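Wandivside Tableware Set – README

Contents

This folder holds the records for the Wandivside tableware set: plates, bowls, cups and serving pieces used for the table-setting and clearing work at Bristville. There are 716 pieces in the list. Each has one row in pieces.csv, and the sessions they were used in are in sessions.csv, which has 2957 rows.

Version 6 replaces all earlier versions. If you have an older copy of pieces.csv, throw it out, as the colour names have changed.

Where the pieces came from

Most of the set was bought in two lots. The first was end-of-line stock from McPhee, mainly plates in plain colours. The second was a mixed box of household crockery from Netel, with the usual odd saucers and lids that belong to nothing. Pieces from the Netel lot have an N at the start of their number.

Columns in pieces.csv

piece_id – number on the shelf label. Labels are on the shelf, never on the piece.
kind – plate, bowl, cup, saucer, jug, tray, lid, other.
colour – one of 23 names, listed in colours.txt.
shape – round, oval, square, other.
rim – flat, raised or none.
wear – none, light, heavy.
retired – yes or no. Retired pieces stay in the list so old session rows still resolve.

Colour names

Colours were named by eye in daylight and checked a second time under the table lights. Where the two didn't agree, the daylight name was kept. The pinks gave the most trouble. Earlier versions had salmon, rose, dusty rose and coral as separate names, and the same plate could turn up under any of them depending on the hour. They are now all pink. Greys and off-whites were merged in the same way in March.
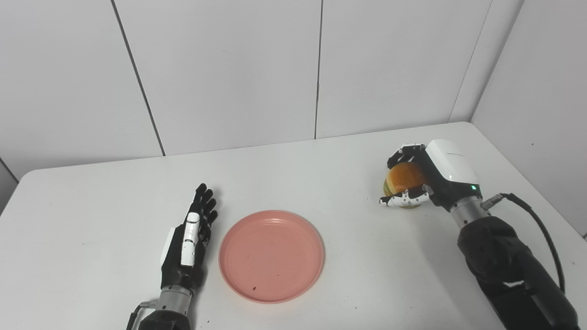 Merging the pinks cost us a fair bit of sorting, one reader wrote after trying the new file, and a column with the old name in it would have been handy. The old names have been put back as colour_old. It is blank for any piece added after version 4.

Wear and marks

Light wear means scuffs or small specks that don't change the outline of the piece. Heavy wear means a chip, a crack or a patch where the colour has gone. A mark that comes off with a damp cloth is not wear, though some pieces were entered before they were wiped and a few of those rows are probably still wrong. Wear was recorded once, when the piece was added, and has not been updated.

Known problems

White plates on a white tabletop are hard to outline, and their edges should be treated with care. Plates with a raised rim are easier but the rim can be mistaken for a second, smaller plate stacked on top.

Lids are listed under lid even when they are used as a plate in a session – see the used_as column in sessions.csv.

Oval serving dishes are under plate if shallow and under tray if they have handles. This was not done consistently in the Netel lot.

Use

Free to use and share for teaching and research. Please give the version number when you do. Corrections to a row should quote the piece_id and the column, with the old and new values.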